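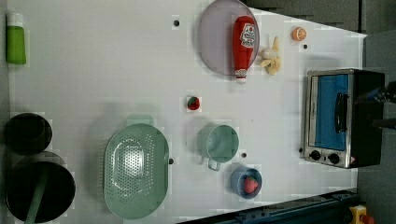
Kitchen items on the white table, with the plate, colander and measuring cup.

9 Mar 2022
Minutes by Sushil Jaiswal

Present: Coralie Stubbs, Merle Brunton, Tipene Hollis, Sushil Jaiswal.

1. Play kitchen set. Merle has read the list of pieces. It was agreed to keep the fruits together in one box – the cookware goes on the lower shelf.

2. Budget. The sum of 98 dollars stays for new pieces. Coralie will ask Nepia for the prices before April.

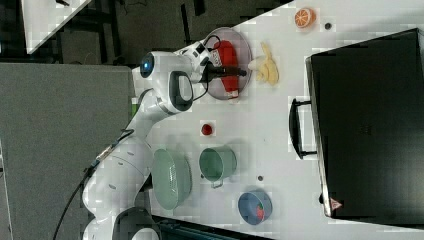

Tipene asked that the plates should have their own shelf, as the children look for them first. Agreed.

The meeting was closed after 40 minutes.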